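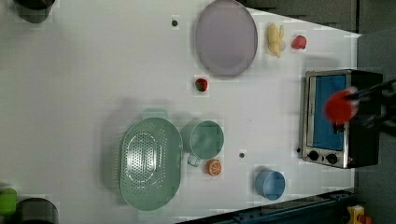 Parallelgreifer oder weiche Finger für Spielzeugobst?
Rafsan Haque, November

Unser Arm trägt zurzeit den Parallelgreifer von Humel. Banane geht, Erdbeere meistens, aber runde Sachen rutschen mir über dem Miniofen gern weg. Lohnt der Umstieg auf die weichen Finger von Jutia, oder verlagere ich das Problem nur?

Meenakshi Mishra
Hatten beide im Wechsel dran, je 12 Griffe pro Teil. Rundes: weich klar besser. Beim Messbecher am Henkel lagen die weichen 4 Griffe zurück – die geben nach, wo man es nicht braucht. Vorher mal langsamer fahren, kostet nix.

Iraklis Moschos
Kamera neu kalibrieren. Ist immer die Kamera.

Jarlath Quinlan
Bei mir war es die Kamera nicht, aber ich habe zwei Abende gebraucht, um das zu beweisen. Danach Gummi auf die Backen geklebt, hält bis heute.

Ähnliche Beiträge
Egan-Controller ruckelt beim Anfahren
Welche Kamera von oben?

Kontakt | © Mirkero Forum | Nach oben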